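# Chapter 2: The Drawer Problem

Every few years somebody announces that the housework is about to be done for us. The announcement usually comes with a film of a machine folding one shirt. The shirt is a good shirt, plain and dry, and laid out square on a table by a person who leaves before the filming starts. What the films tend to skip is the junk drawer.

This chapter is about the junk drawer and its cousins: the supply cart in a clinic hallway, the parts bin under a workbench, the shelf in the break room where snacks go to be forgotten. They look like the easy end of manual work. A six-year-old can fetch a roll out of a drawer, and will do so without being asked. For a machine the same errand bundles together most of the hard questions in the field, and it is a fair test of whether we have chores solved yet. (We don't. You may still read the chapter.)

## 2.1 What counts as a chore

Zerrin Kozan, who spent two years timing people at work in the Bramard parts warehouse before she ever wrote about robots, defines a chore as "a job whose instructions leave out everything important." Tell a new hire to tidy the drawer and you have said nothing about which things are trash, which are fragile, or which belong to the supervisor and are best not touched. The new hire fills in the rest. The machine has to be given the rest, or has to learn it from many, many drawers.

Kozan's field notes from Bramard list 132 separate errands that workers called "nothing, takes a second." Only 15 of them involved a single object sitting alone in the open. The others meant reaching past something, or under it, or telling it apart from its neighbor. Keep that in mind when you next read that a robot has mastered picking things up. Ask what was lying next to the thing.

A drawer adds troubles of its own. It has walls, which limit the angles an arm can come in from. It has a front edge at just the height to catch a forearm. And its contents have rarely been arranged with anybody's convenience in mind.
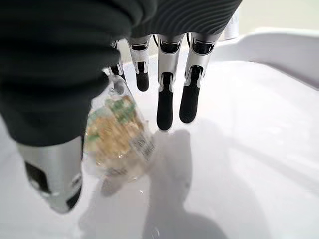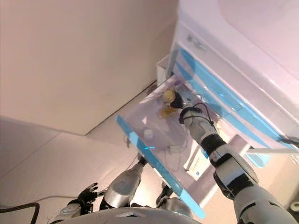
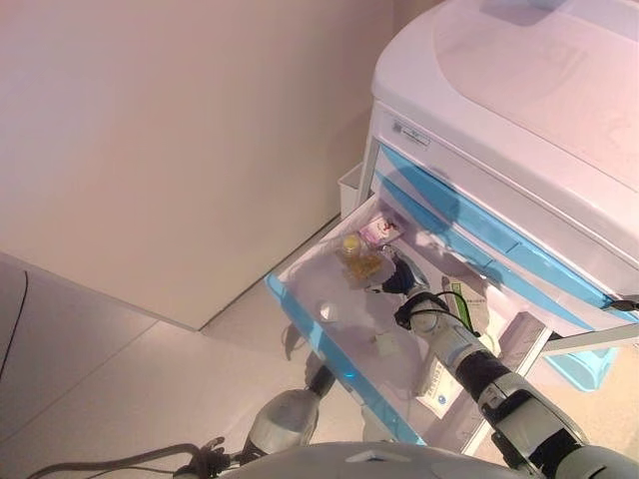 **Figure 2.1** Robot hands at work: over a bagged food item (first picture) and reaching into an open drawer (second and third).

## 2.2 Three difficulties in one small errand

Start with the bag. Clear plastic is a rude material. It shines where the light hits it, disappears where the light doesn't, and changes shape the moment it is touched. A vision system trained on boxes and mugs expects an object to have an outline and keep it. A bag of bread has an outline the way a cloud does. It also has something inside that is softer than the grip most machines would like to use, so that a perfectly secure grasp may deliver perfectly secure crumbs.

Next, the neighbors. When a dark object rests against a crumpled packet, where does one stop and the other begin? You settle this without noticing, partly by knowing what packets are like. The machine has to decide before it closes its fingers, and its own hand is often blocking the view by then. This is the main argument for putting a second camera near the wrist. The head camera sees the whole drawer and the back of the hand; the wrist camera sees very little, but it sees it from the right place.

Last, the arm itself. Textbooks (this one included, see Chapter 5) draw arms as tidy stick figures. Real ones have width, and sometimes a loop of cable along the forearm that would love to meet a drawer wall. Planning a path for the fingertips is the part that gets published. Planning a path for the elbow is the part that keeps people late on a Thursday.

## 2.3 So, yet?

Ertuğrul Akyol, in his lectures at Trikorska, grades chore robots on a scale he calls the roommate test. At the bottom is the roommate who does a task if you set it up, stand there, and say thank you. At the top is the one who does it while you are out and doesn't mention it. By his reckoning most of the field sits near the bottom, with over half of the effort going into setup that a person still does by hand. He considers this good progress, and given where things stood when he began, we agree — though neither of us has canceled the cleaner.

The shop floor is further along, for a dull reason. A factory can change the chore to suit the machine: same bin, same part, same light, all day. A kitchen can't, or won't. Section 2.4 takes up the Voltuvach packing line, where the engineers spent the whole of March redesigning a tray and left the robot exactly as it was.

### Before you go on

Open the messiest drawer you own and take out one item from near the bottom, slowly. Write down each thing you had to know to do it. Bring the list to class, along with the item if it is edible.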